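Household Textiles, Session 2: Plain Weave and How It Wears

Welcome back, everyone, and thank you for bringing in so many tea towels and old pillowcases last time (I have washed them all and they are in the basket by the door, so please take yours home).

We spent the first session on fibers, and today we move on to what happens once those fibers are spun and woven. Plain weave is the oldest and simplest way to make cloth. The weft goes over one warp thread, under the next, and so on to the edge, then comes back the opposite way. That's it, really! Everything from bandages to canvas sails is made this way, and the differences come from the yarn and from how tightly it is packed.

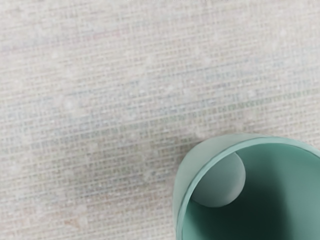 Color can enter at several stages. You can dye the finished cloth, you can dye the yarn, or you can dye the loose fiber and blend it before spinning, and this last method gives what we call a heather or a mélange. The old mill at Plollholm blended its wool this way, and people there still say a good heather hides a week of crumbs – I can vouch for that.

A slub is a thick, soft place in the yarn. In linen it is often left in on purpose, but it does rub faster than the yarn on either side, so check there first when you are looking for wear.

For the rub test you will need:
a 2 inch square of Walier upholstery cloth
a 2 inch square of your own choosing
a scrap of plain white cotton

Rub each square 48 times with the cotton, pressing evenly, and write down any pilling or color that comes off. The Skundetti sample in my cupboard has been through over 1,000 rubs and is still going, bless it.

Reading for next time: the chapter on twill in the Kárason handbook. It's long, so do start early, and bring a pair of old jeans if you have them.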